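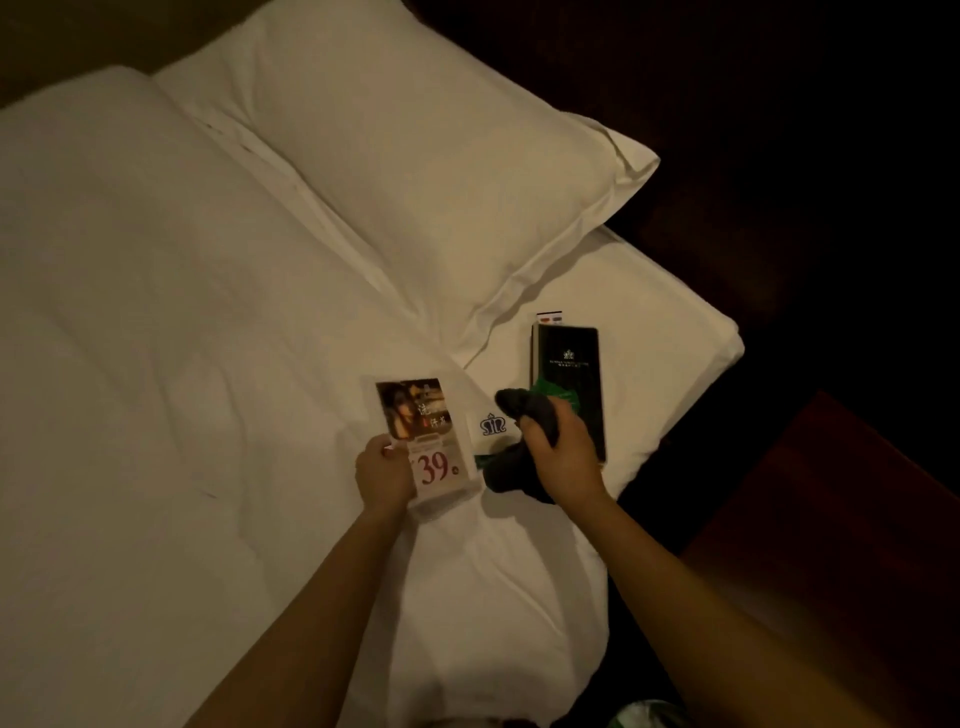

Flyer in the left hand, grey cloth item and green wrapper in the right. One of the clips from the bed-clearing set.

Prulmont Hotel Bed Set – README

Last edited 9/26/20

Hi! If you've landed here from the robotics club page, welcome. I put this set together for my student project, which is teaching our club's arm (we call it Koser) to clear small stuff off a bed before the sheets get changed. Koser is already decent at blocks and cups on a plain bench. Paper, socks and plastic on top of a soft white duvet are a whole other world, so I went and got clips of human hands doing it.

What's in the folder

There are 44 clips of bed clearing, all seen from head height looking down at the hands. Each clip has a matching text file with the same number, and inside that is a list of what gets picked up and which hand did it. I wrote those by hand over a couple of evenings in July, so please forgive the odd spelling mistake (I've seen "flier" and "flyer" both in there and I'm leaving it).

On top of the clips there are 101 stills. I pulled these out for the grasp labelling job, and 12 of them are held back for testing. Please don't train on those 12! They're in the folder called keep_out, and if you mix them in, our scores at the Dronwood meet won't mean anything.

The things being handled

Mostly flat and annoying. Printed cards, flyers, a leaf-shaped card, clear plastic sleeves, a folder, bits of cloth. I went for hotel room clutter on purpose – the Dronwood task sheet says "items a guest might leave or find on a bed" and that's about all it says.

A lot of the print is in Chinese. You don't need to read it for the grasp task, but a few people in the club wanted to try sorting cards by their text, so I typed out the bigger characters wherever I could make them out. 流 is on the flyer with the big red 39, and 洗浴 (bathing) is on a brown card. Small print is marked "unread" in the text files. If you can read more of it than I can, send me a fix and I'll happily add it.

Clear plastic got its own label, "sleeve", after I spent ages arguing with myself over whether it should count as part of the cards. It bends differently and the gripper loves to slide off it, so separate it is. When a sleeve is sitting behind a card and you can only see its edges, label the edges you can see and leave the rest alone.
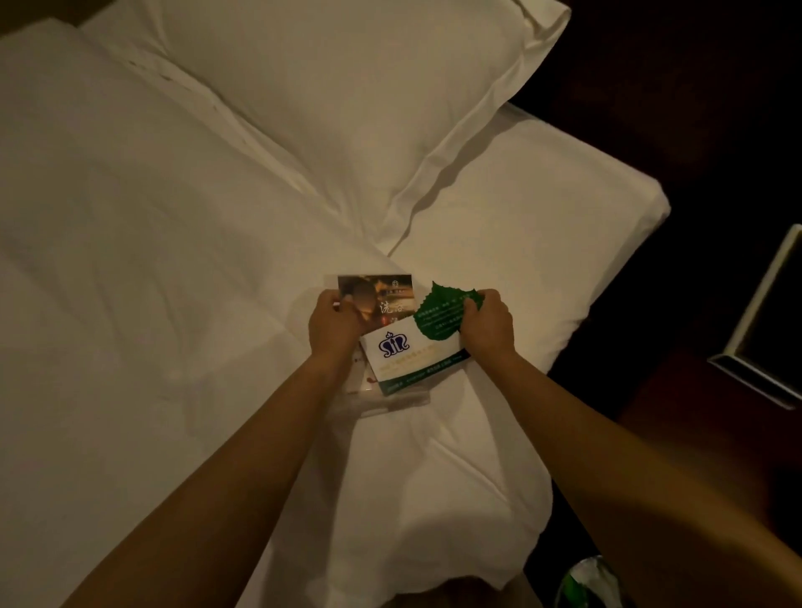 How to use it

1. Copy the whole folder, not only the clips. The loader script looks for the text files next to them and gets very grumpy if they're missing.

2. Run the Talukder labelling tool (the club's copy, the one with the colour picker fixed). Older copies swap left and right hands, and you'll lose an afternoon working that out like I did.

3. Start with the stills. They're quicker to check and you'll get a feel for how I've labelled overlapping cards.

Known problems

The light is dim and warm, so the white linens come out yellowish. I tried correcting the colour and it made the skin tones look awful, so I put everything back the way it was. Hands blur a bit when they come close. Also, white card on white duvet is hard! My first model called half the pillow a card.

Still to do

Better labels for the green things, which the model keeps lumping together (leaf card, wrapper, you name it). A second bed with a patterned cover would be great too, if anyone has one and a free afternoon. Leave a note on the club page and I'll get back to you after exams.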